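4. Setting Up the Vial Transfer Cell

This section covers placing the labware, teaching the pick positions and running the first transfer on the Kareck bench cell. Complete Section 3 (Arm Mounting and Power) before you begin. The same steps apply to the physical cell and to the virtual cell in Gethin, the simulation package supplied with the kit. Differences are marked "Virtual cell only."

4.1 Before you start

You will need:
The work mat
One tube rack
Four tube blocks and their base strip
One round-well tray
Capped vials
The hex key from the accessory bag

CAUTION: Keep hands and loose clothing outside the arm's reach whenever the drive light is on. The arm can move without warning when a program is resumed.

4.2 Placing the labware

1. Set the drive switch to OFF. Wait for the drive light to go out.
2. Lay the mat on the table and press the corners flat.
3. Place the base strip on the mat and push the four tube blocks onto it end to end. Each block should seat with a click.
4. Number the blocks from the far end of the table. The software always treats the far block as Block 1.
5. Place the tube rack at the far end of the mat, within reach of the gripper.
6. Place the round-well tray at the near end. The tray does not need to be square to the mat. Its angle is measured during teaching.
7. Load the vials with caps fully tightened.

NOTE: A loose cap raises the vial height and can cause fault 17 (contact before target).

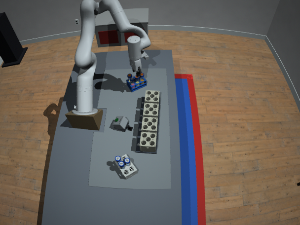
8. Check that no item overhangs the edge of the mat. Items outside the mat are not included in the collision map.
9. Open the Layout page and select Confirm Labware. Each item on the list changes from gray to green when its entry is complete.

Virtual cell only: Load the layout file "Plukus" from the Gethin start menu. Labware can be dragged to a new position while the simulation is paused. Do not drag an item while the gripper is holding it.

4.3 Teaching the pick positions

Three points are taught for the rack and three for the tray. The blocks need two points, one on Block 1 and one on Block 4.

1. Set the drive switch to ON and select Teach.
2. Set the jog speed to 60 mm/s or lower.
3. Jog the gripper above the first rack position with the fingers open.
4. Lower the gripper until the fingers are on either side of the cap. The fingers must not touch the neighboring caps.
5. Select Store Point. Raise the gripper straight up before moving sideways.
6. Repeat for the remaining points. The screen shows which point is next.
7. Select Calculate. If the fit error is above the limit, the point with the largest error is shown in red and must be taught again.

CAUTION: The travel height must be at least 149 mm above the mat. A lower setting allows a held vial to strike the blocks.

4.4 First transfer

1. Select program 101 (Single Vial, Rack to Block).
2. Set the speed override to its lowest value.
3. Select Step and watch each move to completion before stepping again.
4. When the vial has been released in Block 1, check that it stands upright and that the cap has not turned.
5. Run the program again in Continuous mode.

If the gripper closes without a vial, the program pauses and displays "No part." Return the arm to the travel height, check the rack and select Retry. Do not select Skip during a first transfer.

4.5 Saving the setup

Save the layout and the taught points under one name. Layouts saved in Clever, the earlier control software, can be imported, but the tray points must be taught again after import.

Continue to Section 5, Changing the Gripper Fingers.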